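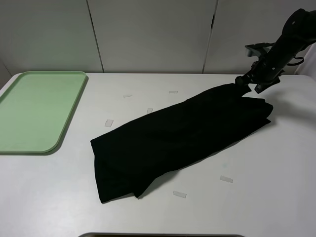
How to score a cloth-folding run without fooling yourself

Print this page | E-mail this page

Posted Aug 20, 2024 by Ohemaa Sarpong

Quick writeup, people keep asking for the Predbridge scoring method and I keep pasting the same half-finished notes. So, the notes, slightly more finished. Covers single-arm folding of one garment on a flat table. Two arms is a different page, not written yet.

What you need

One arm, one gripper, one garment. A fixed camera that sees the whole table. A way to play recordings frame by frame. A plain spreadsheet. Two people who can score separately and not talk while they do it. Paper is fine if the spreadsheet person is out.

The idea in short: we don't score the final fold only. We score every grasp, then the fold, and keep the two numbers apart. A policy that grabs badly and gets lucky looks great on a final-fold score. We shipped one like that in April. Embarassing. On the old score Clellano beat Marras easily, then we rescored the grasps and Marras was ahead by a lot.

Step 1. Fix the start states

Decide the start states before you run anything. We use 20. Each one is a written card: which side up, which end toward the arm, flat or bunched. Reset by the card. Don't try to match last run's photo by eye, everyone drifts toward the easy layouts after lunch.

Same card order for every policy. Shuffle once, write the order down, keep it.

If you wash the garment, note it. Fabric gets softer and the grasp numbers move.

Step 2. Set the limits

Seven grasp attempts per episode, max. After the seventh the episode ends, whatever state the cloth is in. Time limit is 300 seconds. Whichever comes first.

Stop early only for safety. A stopped episode gets logged as stopped, NOT as failed, and you rerun that card at the end of the set. If it stops again on the rerun, count it as a fail and move on.

Step 3. Label each grasp

Go through the recording and mark every gripper close. For each one pick a label:

MISS -- jaws close, no fabric.
EDGE -- fabric held at a corner or along a hem.
BODY -- fabric held somewhere in the middle.
MULTI -- more layers than the fold needs.
UNSURE -- can't tell from this view.

Label at the first frame where the jaws have stopped moving. Not later. Later frames tell you how the lift went and then you start labeling the lift.

Dark fabric is the hard case. Layers run together, edges vanish, and the depth reading on our sensor gets patchy right where you need it. Raise the exposure on playback before you label, never on the policy's input. If both scorers say UNSURE it stays UNSURE. Don't settle it by vote.
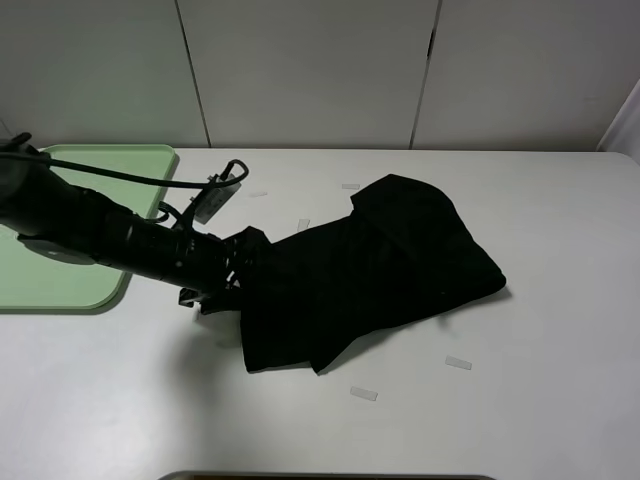 MULTI is where scorers disagree most. The label depends on what the fold needs at that point, so have the card and the fold plan open next to the video. Look at the cloth beside the contact point too, not just at the jaws. With the gripper on the left end of a bunched black cloth like this one, creases spread out from the pinch, and those tell you fabric is caught. They do not tell you how many layers. If the only evidence is creases, you can rule out MISS and that's all you can rule out. Step back a few frames to see the layers going in, and if that doesn't help, UNSURE.

Step 4. Score the fold

Separate pass, separate column. Ideally a different day. Score the last frame only, after the arm has cleared the cloth. If the arm is still over it at the time limit, back it off by hand and take a still.

Zero -- no recognizable fold.
One -- folded along the right line, but edges off or a flap tucked the wrong way.
Two -- right line, edges close, nothing tucked under.

We tried a finer scale. Scorers couldn't agree on the middle values so it got dropped. Overlap area from a mask also got tried. It likes neat strips folded the wrong way, and it gives you a confident number for them. Keep it as a side column if you want, don't rank on it.

Step 5. Compare scorers, then merge

Line up the two sheets. Every grasp where the labels differ gets watched again by both people together, once. Agree or mark UNSURE. Save the original sheets, you'll want the disagreement rate for the paper and you can't rebuild it from the merged file.

Our last full set had 274 grasps after merging. Most of the arguments were EDGE against MULTI at a folded hem. We now say: if the hem itself is doubled by stitching, it counts as one layer. Put that on the card. Saved us alot of back and forth.

Step 6. Report it

Give these, in this order:

- grasp labels as counts, UNSURE included
- fold score per start card, not only the mean
- episodes stopped and rerun
- garment, color, washed or not

Please don't drop UNSURE from the denominator. It makes dark garments look easier than light ones and then someone builds on that.

Things that go wrong

Table camera bumped mid-set. Check a fixed point on the table against the first recording before each card. If it moved, fix it, note the card number, carry on. The labels survive a small bump, mask overlap doesn't.

Regrasp without full release. Jaws open a bit, slip, close again. Counts as a new attempt if fabric leaves the jaws. Otherwise same attempt.

Cloth dragged instead of lifted. Still a grasp. Label it normal. We note "drag" in the comment column and haven't done anything with it so far.

Policy gives up and hovers. Let the clock run. Annoying, but cutting it short changes your time numbers.

Scorer knows which policy it is. Rename the files before handing them over. We use the Niltance renamer, any script will do, just keep the key somewhere the scorers won't open it.

Corrections to me please, esp. on the hem rule -- it hasn't been tried on knits.

Print this page | E-mail this page

Related items

Writing start cards that two people can follow
Marras and Clellano: rescored grasp results
Why we stopped ranking on mask overlap
Playback settings for dark fabric
Niltance renamer, setup notes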